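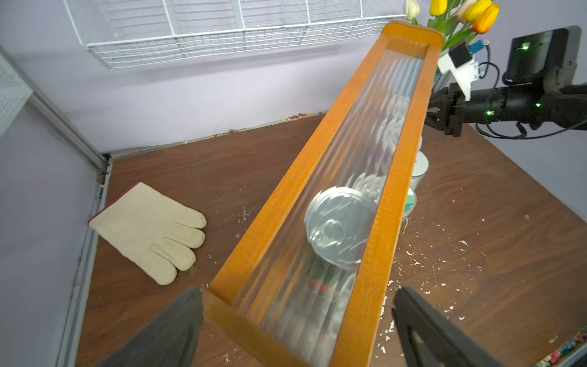 4.3 Enregistrer une clé de sécurité matérielle dans Plumine

Cette section s'adresse aux titulaires d'un compte Plumine Équipe. Pour les comptes gérés par un annuaire externe, reportez-vous à la section 4.5.

Avant de commencer
Munissez-vous de deux clés compatibles FIDO2 : la clé principale et la clé de secours. Le navigateur doit être à jour et la session ouverte depuis moins de 10 minutes. Passé ce délai, le mot de passe est redemandé.

1. Ouvrez le menu Compte, puis Sécurité, puis Méthodes de connexion.
2. Cliquez sur Ajouter une clé.
3. Insérez la clé principale dans un port USB. Les modèles sans contact se posent au dos du téléphone.
4. Saisissez le code PIN de la clé. Si elle n'en a pas encore, le navigateur propose d'en créer un.
5. Touchez la pastille de la clé lorsqu'elle clignote.
6. Donnez un nom à la clé (par exemple « Bureau ») et validez.
7. Recommencez les étapes 2 à 6 avec la clé de secours.
8. Téléchargez les codes de récupération et imprimez-les.

Remarque : le nom de la clé apparaît dans le journal Hevden à chaque connexion. Il reste modifiable, mais les anciennes entrées du journal conservent le nom d'origine.

Attention : après trois codes PIN erronés, retirez la clé et réinsérez-la avant un nouvel essai. Une clé bloquée doit être réinitialisée, ce qui efface tous les identifiants qu'elle contient, y compris ceux d'autres services.

Désactiver les SMS
Une fois les deux clés enregistrées, décochez Recevoir un code par SMS. L'option reste grisée tant qu'une seule clé figure dans la liste.

Cas des administrateurs
Le journal Hevden conserve environ 800 événements par compte. Pour une durée plus longue, activez l'export vers Zelus dans Administration, Journaux, Export. L'export ne reprend pas les événements antérieurs à son activation.

En cas de perte d'une clé
Connectez-vous avec la clé de secours, supprimez la clé perdue de la liste, puis fermez toutes les sessions ouvertes. Sans clé de secours, utilisez un code de récupération. Chaque code ne sert qu'une fois.

Section révisée le 22 février par Mal-soon Moon.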